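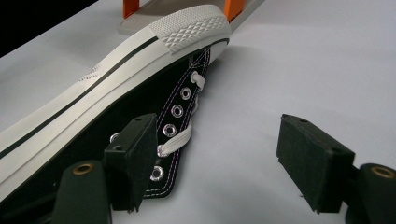 One parent wanted to know, before I'd even sat down, whether the Saltbridge game was still on, and if so who was paying for the bus. Good question! That became item one.

Saltbridge Youth Football, board meeting minutes, Monday, 7 p.m.
(I'm taking these again, so please forgive the style.)

Bus and opener
The game is on. Pugh wants to host us at their field and split the bus, and our half comes to $200. I moved that we pay it out of the travel line, got a second right away, and it passed with no votes against.

Roster
We have 3 open spots on the offensive line and plenty of kids who want to play receiver (same as every year). The line coach asked to move a couple of tight ends inside for camp and see how they like it. I said fine by me as long as the parents hear it from us first – last season they heard it in the parking lot and I got the phone calls.

Money
Checking balance is $1052. Okeo has offered $3000 for the scoreboard panel, paid in July, and they'd like their name on the practice jerseys too. We talked about the jerseys for a long while. Some folks think it's too much, I think it's free shirts! No vote. I'll ask Okeo if the panel deal stands by itself and bring the answer next time.

Helmets
Dukasach has our helmets for reconditioning and hasn't given us a return date. I'm calling them in the morning. Camp starts without pads either way, so we have a little room, but I don't want to be handing out helmets the night before the opener again.

Snack stand
Pushed to next meeting, we ran out of time.

Adjourned 8:40 p.m. Next meeting same place, and whoever has the key to the equipment shed, please bring it – we still need to get the blocking sleds out.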